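3/17/24

What a day! The drum stand finally misbehaved in front of me instead of in front of everyone else, and I have been grinning since lunch even though, strictly speaking, it's a fault and I'm meant to be cross about it.

Background, for when I reread this: all through February the log kept showing a stop partway into the first pickup. Error 621, left arm, then both arms freeze. Valentyna Derkach thought it was the cable. I had my money on the Musach controller (I always do, it's a grudge). So this morning I cleared the table down to the little red drum, the tray and the sticks, pulled my chair up behind the yellow line and ran the whole routine at crawl speed.

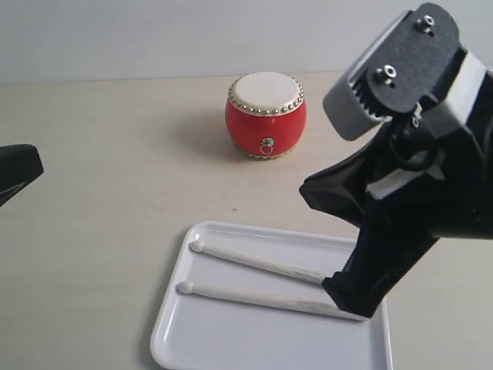 Notebook 5, p. 27

The right gripper goes down to the butt ends of the sticks, and I swear my nose was nearly on the guard. Run one, fine. Run two, fine. Then on the next go the fingers closed a hair too high, the stick rolled off the pad and the arm carried on as if it had it. Brilliant! I'd never once caught that part, only the freeze afterward.

We swapped things over to see if it was the stick's fault. Out went the drum, in came the red bowl and the pair with the cottony ends.

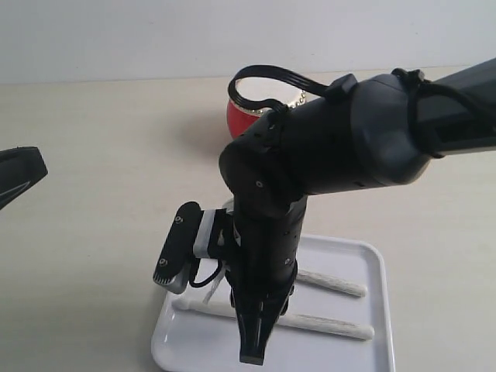 Cotton-ended pair in the tray, gripper low.

Same slip, same colour of swearing from me. So it isn't the wood, and it isn't the drum sitting in the way. Valentyna wiggled the ribbon cable through a dozen positions with the power off and got nothing at all from the meter, which she took very well.

The thing I didn't like was the safety side. With a stick half held, the other arm still thinks it has permission to move, and a drumstick let go at full speed could really clock somebody. I've written that up for Kostiuk in capital letters and taped a note to the Sinar box: crawl speed only, both of us present, hand on the stop.
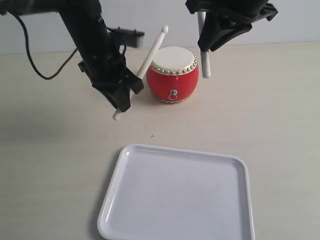 Both sticks up, tray empty.

Oh, I could look at that one all evening. Two arms, two sticks, ready for the drum! When it goes right it's the best job in the building.

Tomorrow, before the kettle

1. Look hard at the finger tips on the wrist view. I want to compare the left one against the spare set from Umik.

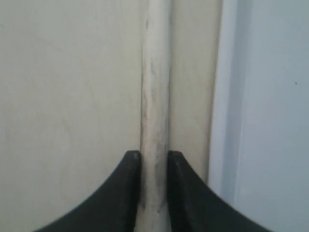
2. Re-teach the pickup height, a touch lower, and run it until one of us gets bored.

3. Ask Kostiuk for a proper interlock, so that a missed grip on one arm holds the other where it is.

4. Apologize to the Musach controller, if it comes to that. Not before.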